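Clinley Shore Watch
Newsletter, January 14, 2025

Eelgrass in the north bay: what the fall survey found and what we are asking for

The eelgrass survey of the north bay is finished and the results have gone to the county. Members who helped on the skiffs in September have been asking when they would see the numbers, so the main ones are given in this item. The full tables are in the survey report, and the office can mail you a paper copy.

Eelgrass is a flowering plant that grows in shallow salt water. It roots in sand and mud and spreads by runners under the surface. Young rockfish, crabs and herring use the beds for cover, and herring lay their eggs on the blades. The beds also slow the water down, so that silt settles and the bottom stays in place during storms. Once a bed is torn up, it can take years to fill in again, and some beds do not come back.

Divers working with Tarcísio Pimentel swam 26 lines across the bay, each one 100 meters long. Eelgrass was present on most of them. The thickest growth was on the east side, between the old cannery pilings and the mouth of Gesard Creek. The west side was patchier than it was in our last survey, with bare rings on the bottom where boats had been moored on chain.

A mooring chain lies on the bottom at low tide and swings with the wind. As it swings it scrapes a circle. Maiara Portela mapped the bare rings from the dive notes and found that nearly all of them match a mooring that is in use now or was in use in the past five years. The rings were widest in the cove below Voicu Point, where the water is shallow and the chains are long.

We have asked the county for two changes. The first is a no-anchor zone over the east bed, marked with buoys from spring through fall. Boats could still pass through, and fishing from a drifting boat would still be allowed. The second is a requirement that any new or replaced mooring in the bay use a floating line in place of bottom chain. Owners would keep their present gear until it is due for replacement.

The Brornar marina has agreed to try the floating gear on its guest moorings this year. Manon Lemieux will inspect the lines every month and report on wear. Some owners have told us they are worried about how the gear will hold in a northerly, and that is a fair question. We do not have an answer for this bay yet. A winter of readings from the guest moorings should help.

The county is taking written comments on both changes. Letters do not have to be long. Say where you keep your boat or where you use the shore, and say which of the two changes you support or oppose. If you have seen the bottom scraped or healed in a place you know well, put that in too, with the year if you remember it. The office has collected 98 letters so far and would like to turn in 200.

Transplanting will start in May if the permit comes through. The plan is to move shoots from the east bed into three of the old rings on the west side and check them at the end of the summer. Ornella Bortolotti is running the shore crew and needs people who can tie shoots to anchors at low tide. No diving is involved. Bring boots and expect to kneel in mud.

Old dive notes, tide logs and photographs of the bay are still welcome. Rosimeire Guerra scans them at the office and returns the originals.

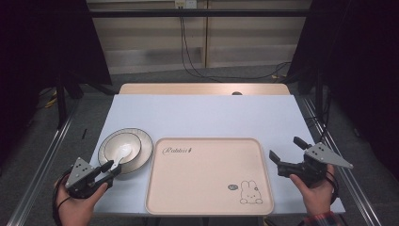 3 min read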